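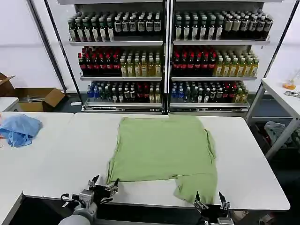 Ladi Odukoya wrote to ask whether the jaw pads on a folding cell have to be changed as a pair, or if the worn one can go on its own. Change both. A new pad stands slightly proud of a worn one, and the jaws then close off center and push thin fabric to one side before they hold it. The pads are sold in pairs for that reason.

Vudora Jaw Service Kit for Two-Arm Garment Cells

Print this page
E-mail this page

The kit covers one full service of both grippers on a Vudora two-arm folding cell. It fits the Jamham table mount and the older Obi mount. It does not fit single-arm cells, which use a wider jaw and a different screw.

Order number: 379
Supplied as: one kit, boxed, for two grippers

In the kit
Jaw pads, two pairs
Jaw screws, with spares
Cable clips for the wrist
Pad gauge
Hex key
Lint brush
Service card

When to use it

On T-shirts and other light knits, the pads should be checked every 400 hours of running. Towels wear them faster. Put the gauge flat against the pad. If the gauge rocks, the pad is finished. If it sits flat but the cell has started to drop sleeves or pick up two layers at a hem, clean the pads with the brush and try again before fitting new ones. Lint packed into the pad face gives much the same fault as wear.

Fitting

Stop the cell from the panel and lock it out. The arms must be parked with both grippers over the near edge of the table and the jaws open. Do not pull the jaws apart by hand. If they have stopped closed, use the jog screen to open them first.

Take out the two screws on each finger and lift the pad away. Clean the seat underneath. Old adhesive is sometimes found here on cells serviced before the Obi mount was dropped, and it has to come off completely or the new pad will not sit down. A plastic scraper is fine. Do not use a blade.

Fit the new pad with the step toward the wrist. Run the screws in by hand, then tighten to 6 on the service driver. The driver is not part of the kit.

Check the cable at the wrist while the gripper is open. It should have a little slack through the full turn of the joint and should not rub on the bracket. Replace any clip that has gone white at the bend.

After fitting

Teach the table height again on both arms, left arm first. Cells that skip this step tend to press the fabric into the table on the first pick, and the shirt drags toward the operator side. Lay a plain shirt flat, run the corner pick at slow speed, and watch that both fingers reach the cloth together. Any folds or curled corners should be smoothed out for this check only. In normal running the cell is expected to cope with them.

If one finger arrives early, loosen its screws, seat the pad again and repeat. If the fault stays, the finger itself is bent. Fingers are sold separately through Zidton and need a full calibration after fitting.

The job takes around 17 minutes per gripper, not counting the table teach.

Storage

Keep spare pads in the sealed bag, out of sunlight. Pads from an opened bag should be used by the next service. Do not oil them. Used pads go in general waste, and the old screws should not be put back.

Ordering

Kits are shipped by Zidton. Quote the cell serial number from the plate behind the left arm base, so that the mount type can be checked before the kit leaves. Cells still on the Obi mount get a longer screw.

Page revised 2020-01-09

Print this page
E-mail this page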